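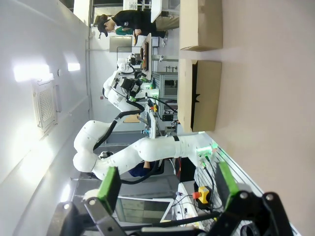 Gripper Trial Operators – Paid Sessions, Spring Round

Posted Mar 4, 2025

Fukent is looking for people to run trial sessions on our two-arm stations. The work is a side-by-side comparison of finger pads and jaw settings on packing tasks, mostly shoes and shoe boxes. It is paid by the session, part time, and open to people with no robotics background.

What the trial is for

We have been using the same parallel-jaw gripper with green pads for a good while, and it does most of what we ask of it. Soft goods are the weak spot. A knit shoe folds when the jaws close on it, a box lid bends, and a pad that holds well on cardboard can drag on fabric. Miah, our in-house controller, lets us change closing speed and force between runs. Jurkero is the pad set we want to compare against the current one. The trial will tell us which pad and which settings go on the next set of stations.

The plan is 360 runs, split evenly between the two pad sets. Every run uses the same tasks in the same order, so the results can be put next to each other.

What you would do

You stand at the table, set out the boxes and the shoes in the marked starting layout, start the run, and watch it through. When the run ends you record the outcome on a short form: complete, partial, dropped, or stopped by operator. Then you reset the table and go again. Some runs are driven by a second operator, and some are played back by the controller.

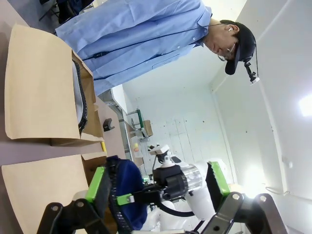 Between the jaws: dark blue fabric, held by the green pads. Shoe box station, Poline building.

Expect a lot of standing and a lot of repetition. A typical session has long stretches of the same pick and place, and the forms matter as much as the runs. If you skip a field or guess at one, the run gets thrown out and someone has to do it over.

You will also swap finger pads partway through most sessions. It takes two bolts per finger and a hex key. We teach you how to do it and how to check the jaw alignment afterward.

Tasks in this round

Open a lidded shoe box and fold the lid back
Take a single shoe out and set it on the table
Put the shoe back in with the heel toward the rear
Close the lid without bending the front edge
Move a closed box from one side of the table to the other

The shoe tasks make up 172 of the runs. The rest are box and lid tasks. We may drop the lid closing task if the early numbers are too uneven to compare.

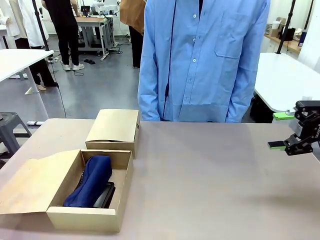
Soft shoes are harder for the arms than stiff ones, and we want operators who will notice how a grip goes wrong as well as whether it did. Did the fabric bunch up before the lift or during it? Did one pad touch first? Did the shoe turn in the jaws? There is a notes field on the form for this, and one plain sentence per run is plenty.

Who we are looking for

You should be 18 or older and able to stand for most of a session. You need to be able to read and write English well enough to fill in the forms. Steady hands help with the pad changes. Warehouse, retail stockroom, sewing or assembly work is all useful experience, and so is lab work, but none of it is required.

You can wear glasses. Please wear closed shoes with a flat sole, and keep long hair tied back. No rings or loose bracelets at the table.

Hours and pay

Sessions are 3 hours with a break in the middle. Pay is $100 per session, including the training session. We ask for at least two sessions a week until the round is finished, mornings or afternoons. Evening slots are not available – the building closes early.

Training and safety

Your first session is training only. It covers the emergency stop, where to stand while an arm is moving, how to clear a stuck part, and how to report a fault. You will not start a run by yourself until you have been signed off. Operators can stop any run at any time, and a stopped run does not count against you or your pay.

Sessions are recorded by the cameras on the arms and around the table. You will be in some of that footage. A consent form is sent out before training, and we need it signed before you come onto the floor.

How to apply

Use the form on the Fukent jobs page and choose "Gripper trial operator" from the list. Tell us which days you can work, and give us a few lines on any hands-on work you have done. A resume is optional. We are filling places as applications come in and expect to start training before the end of March.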